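Search this site
Search

Rainwater on Paved Ground: How Much Runs Off and Where It Goes
Second-year project report, Surface Water module
Nazmiye Başaran and Muammer Şimşekoğlu

1. Why we chose the subject

Every winter the lower car park at our college floods after a few hours of steady rain. The water is never deep, but it reaches the bicycle racks and gets under the doors of the print room. We wanted to find out how much of the rain that falls on hard ground runs off it, and how much is held back in joints, cracks and shallow dips. Our first plan was to study the car park itself, but it was resurfaced in December and the drains were moved, so we changed to test panels and used the car park only for background.

2. Background

Rain on a paved surface can do four things. It can run off to a drain or a low edge, stand in dips until it dries, soak down through joints, or soak into the material. On grass the last two take most of the water in light rain. On concrete they take very little.

Designers use a number called the runoff coefficient, which is the share of rain that leaves as flow. A coefficient of 1 means that all of it runs off. Textbooks give high values for concrete and asphalt, low values for lawns, and a wide range for block paving, where the result depends on the gaps and on what lies under them.
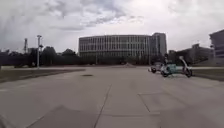

The slope matters as well. A surface that looks level usually has a fall built into it, and a small error in that fall changes where the water ends up. Water also needs time to travel. The further it has to go to reach a drain, the more of it is on the surface at once, so a large area with few drains can flood at the edge even when each part of it drains well.

3. Method

We built 3 panels, each one metre square, and set them in trays with an outlet at the lower edge. Panel A was a single cast slab. Panel B was four smaller slabs with sealed joints. Panel C was the same as B with the joints filled with coarse sand.

Water was applied from a sprinkler bar made by Muammer from garden hose. We collected the runoff in a measuring bucket and weighed it. Each test lasted 90 minutes and was done with the panel dry at the start. We covered the trays between tests with sheeting borrowed from the Plenov greenhouse.

4. Results

Panel A gave the most runoff, as expected. Flow began within a minute of turning on the water. Panel B was close behind it, with a short delay while the dips beside the joints filled. Panel C was slower to start and gave clearly less in total, but the gap closed in the later part of each test. We think the sand had filled by then.

One test on Panel C had to be thrown out after the outlet blocked with sand. We fitted a piece of mesh and repeated it.

5. What this means for larger areas

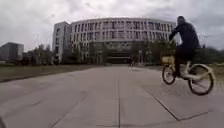 Our panels are small, and the results can't simply be multiplied up to a full site. People also use paved ground in different ways, and this affects how much standing water is acceptable. A puddle in the corner of a loading yard may do no harm. On a wide walkway where someone may be riding a bicycle up towards a building, the same puddle is a nuisance, and in freezing weather a danger. For routes like that we would put the low line along one side, with a channel drain, and keep the middle slightly raised. Sand joints would help in light rain but would need topping up.

For our own car park, we worked out that a storm giving 100 litres per square metre would be far beyond anything the drains were meant for, so we did not take that case further.

6. Problems and further work

The sprinkler did not wet the panels evenly. The left side of each tray got more water, and we only noticed after the first set of tests. We turned the trays halfway through each test after that. We would also like to try a panel with grass joints and a longer dry spell between tests.

Comments

Relance
Did you weigh the panels before and after? That would tell you how much the concrete itself took up.

Nazmiye Başaran
We didn't have scales big enough for the whole tray. It's on the list for next term.

Stamus
We had the same trouble with sand washing out at our allotment path. Fine grit stayed put better than sand.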